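Wie kommt das Essen im Restaurant so schnell auf den Tisch?

Letzten Donnerstag war ich mit meiner Familie im Trikow essen, das ist so ein kleines Lokal gleich hinter dem Bahnhof in Brornby. Es war rappelvoll! Trotzdem stand meine Suppe schon vor mir, als ich noch mit dem Brotkorb beschäftigt war. Zu Hause brauche ich für Suppe fast den ganzen Nachmittag (na gut, ich schneide auch sehr langsam Möhren). Also habe ich gefragt, ob ich mal in die Küche gucken darf, und ich durfte!

Das Geheimnis hat einen französischen Namen: Mise en place. Man spricht es ungefähr so: Mies ang plass. Es bedeutet, dass alles an seinem Platz steht, bevor der erste Gast kommt. Schon morgens werden Zwiebeln gewürfelt, Kräuter gehackt und Soßen gekocht. Im Trikow schälen sie jede Woche 100 Kilo Kartoffeln. Stellt euch mal den Berg vor!
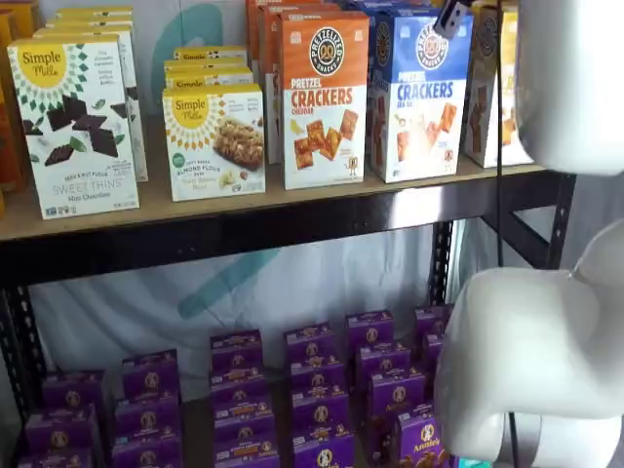

Woher weiß die Küche, was ich bestellt habe?
Der Kellner schreibt deine Bestellung auf oder tippt sie in ein kleines Gerät, und in der Küche kommt dann ein Zettel aus dem Drucker. Den nennt man Bon. Er wird an eine Leiste gehängt, und jemand liest ihn laut vor, damit alle Bescheid wissen.

Dann geht es richtig los. In einer größeren Küche hat jeder seinen eigenen Posten: Einer brät das Fleisch, eine andere macht Salate, und wieder jemand kümmert sich nur um den Nachtisch (das wäre mein Posten!). Wenn an eurem Tisch Schnitzel und Nudeln bestellt wurden, müssen beide gleichzeitig fertig sein. Die Nudeln kommen also später ins Wasser, falls das Schnitzel länger braucht. Dafür muss man ganz schön viel miteinander reden, und laut ist es auch.

Am Ende stehen die Teller am Pass. So heißt die Theke zwischen Küche und Gastraum. Dort wird noch mal geschaut, ob alles stimmt und der Rand sauber ist, und dann ab damit zum Tisch!

Mein Tipp: Probiert das mal beim Pfannkuchenbacken aus. Erst alles abwiegen und hinstellen, dann rühren. Die Pfanne macht bitte ein Erwachsener mit euch zusammen heiß.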